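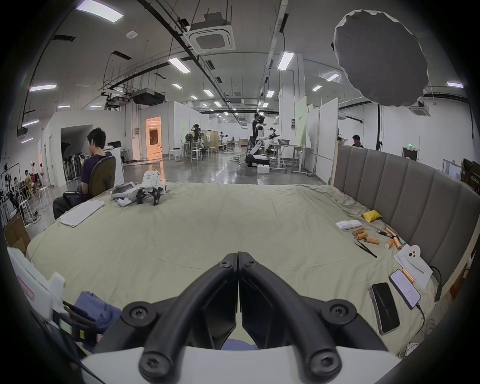 You stop noticing the drawer, one reader wrote in, you just push harder to close it. She's from Ekgate, she had 401 things in hers, and she knows because she tipped the lot out one night in January and wrote it all down. Dead cells, live cells, a key to a bike she sold. Chargers for phones that no longer exist. The list ran to four pages and she sent us all four.

We asked for your drawers. We got drawers. More mail than the lawn issue, more than the thing about tipping.

So. The household drawer, what goes in, what never comes out, and what to do about the stuff in there that can hurt you.

20 February 2025

Start with batteries, everybody did. Loose ones, mostly. Rolling around with coins and paper clips and the little bag of screws that came with the bookcase. A letter from a retired electrician, very firm, two exclamation points per line: tape the ends of your nine-volts! Both terminals are on top, right next to each other, and one stray key across them can get hot enough to start something. He's right. We checked with the fire station on our street and they said the same, only with fewer exclamation points.

Rechargeables are worse to leave lying around and worse to throw out. Not in the kitchen trash. Not in the curbside bin either, and this is where people get it wrong, they see the recycling arrows on the label and in it goes. Then the truck squeezes it. Find a drop-off. Hardware stores often have a box by the door, libraries sometimes, the town yard if you can catch it open.

Ekgate has one drop-off for the whole town. Open Saturday mornings. Closed the Saturday I went.

Old phones next. Oh, the old phones. The average letter had 2 of them, one with a cracked screen and one that works fine but "feels slow." Why keep them? Photos, people said. Or just in case. A man in his seventies keeps his late wife's because her voice is on the greeting, and I'm not going to tell him anything about drawers. Except copy it. Please copy it. Play it out loud and record it on something else if that's all you can manage, but do it this week, those phones swell up and die in the dark and then it's a shop job if you're lucky.

For the rest: charge it, sign out of everything, wipe it, pass it on. Took me one evening for the pair I had. I'd been putting it off for six years.

Now the boxes. There is a small industry in selling you a box for the stuff. Rolley makes a tray with little lanes in it, Ojala a stack of felt-lined things that look lovely and hold almost nothing. I had the Flasivier organizer on my desk for a month, and it's sturdy and it clicks shut and I filled it on day one and by the second week there was a new pile next to it. Same pile. Ketchup packets, a fuse, somebody's earring.

The Rolley is the one I'd buy if I had to buy one. Lanes are too narrow for C cells though, and the lid smells odd. The Ojala went to my sister.

An egg carton works. Three separate readers said egg carton, and one said muffin tin, which is alot heavier but you can wash it.

What about the paper? Manuals, warranty cards, receipts gone blank. Most manuals are online now, go look before you toss, write the model number on a card. Receipts fade in the heat so take a photo of the big ones. Warranty for a toaster you gave away: bin it.

The record, if it's a record, goes to a household that wrote in jointly and reported 1,061 items from one sideboard. They counted rubber bands. I'd argue rubber bands are cheating, and without them they're down to 400, one short of our reader in Ekgate, who'll be glad to know it.

She kept 38, by the way. Pens that write, the good scissors, a tape measure, a flashlight that she tested first. The bike key she couldn't part with. It's on a hook now by the back door, and her husband asked what it opens.

A few quick ones before the page runs out. Foreign coins, put them in an envelope and give them to the next kid who's going somewhere. Mystery cables, label with masking tape the day you figure out what they do, becuase you will not remember. Birthday candles do not go near the radiator. Superglue goes in a jar, standing up. Half-used matchbooks, away from everything, high shelf.

Next month, the freezer. Send us your worst. Dates on the bags if you have them.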